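How to Clean the Glass in Your Picture Frames (Without Streaks!)

Last updated February 2023

I love this job. It costs next to nothing, you can do it sitting down, and the first frame you finish makes the rest of the wall look so dull that you'll want to keep going all afternoon. My hallway went from gloomy to bright in one weekend, and all I did was clean the glass – I didn't move a single lamp.

These steps work for ordinary glass in wood or metal frames. If yours has acrylic or a special museum coating, check with the framer first and skip any cleaner with ammonia or alcohol in it.

What you'll need

Two microfiber cloths, one for damp wiping and one kept dry
A soft, dry paintbrush, an inch wide or so
A small spray bottle
Distilled water and white vinegar
A towel to work on
Cotton swabs for the corners

I bought a pack of 6 cloths by Fledomel and they've held up beautifully, frayed edges and all. Any brand will do as long as it's washed without fabric softener. Softener leaves a film on the cloth, the cloth leaves it on the glass, and then you'll blame the vinegar!

Step 1: Take it down and dust it

Lift the frame off the wall with both hands and carry it to wherever you like to work. Brush the top rail first (it's always the worst), then the sides, then the bottom. Get the bristles right into the groove where the wood meets the glass. Any grit left there will get dragged across the pane later, and that's how you end up with fine scratches.

Check the hanging wire and the hooks while you're at it. Mine from Jerport are rated for far more than I ask of them, but I still found one screw working loose.

Step 2: Mix the cleaner

One part vinegar to four parts distilled water. Shake it gently. I make a small bottle in June and another one in winter, and there's usually some left over. If you'd rather buy something, Zusero makes an ammonia-free spray I like very much. It smells faintly of pears.

Step 3: Spray the cloth

Never spray the glass itself. Liquid runs down, slips under the bottom rail and wicks up into the mat or the print, and there is no fixing that. Two short spritzes on a folded cloth is plenty for a medium frame. The cloth should feel barely damp.

Step 4: Wipe

Fold the cloth into a flat pad so the pressure is even and you have several clean faces to turn to. Sit down, stand the frame up in your lap and lean the top against the edge of a bed or a table. You get much better control that way than you do hunched over a counter, and both hands are free for the cloth.

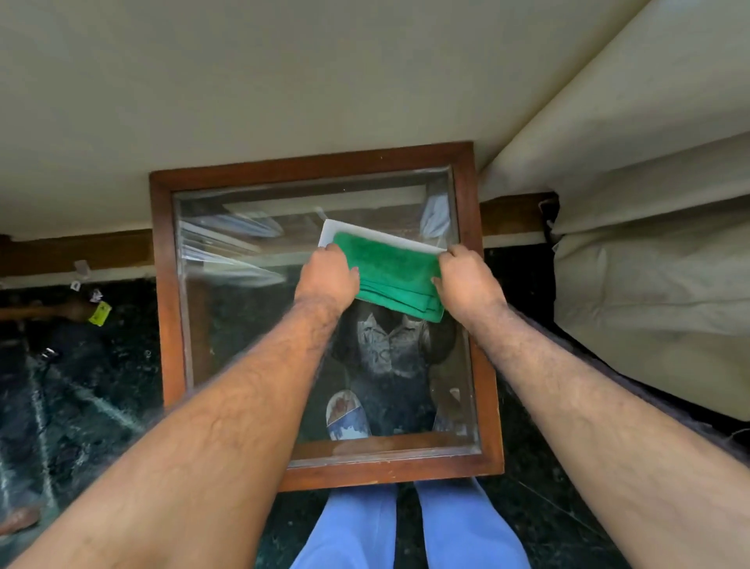
Start near the top and work down in overlapping strokes, side to side. Go easy in the middle of a big pane, where the glass flexes the most. Flip to a fresh face of the pad as soon as the old one looks gray. For the corners, wrap a bit of cloth around a cotton swab and run it along the edge of the wood.

Step 5: Buff it dry

Switch to the dry cloth right away, before the damp patches have a chance to dry on their own. Small circles, light pressure. Then tip the frame toward a window and look across the glass from a low angle. Smudges you couldn't see head-on will jump out at you. Breathe on the stubborn ones and buff again.

Step 6: The wood

Wipe the rails with a dry part of the cloth. If the finish looks tired, a tiny dab of Baidoo paste wax on a rag brings up the color – reddish woods look especially gorgeous afterward. Keep the wax off the glass or you'll be back at step 4.

Let everything air for an hour face up on the towel, then hang it again, holding it by the sides.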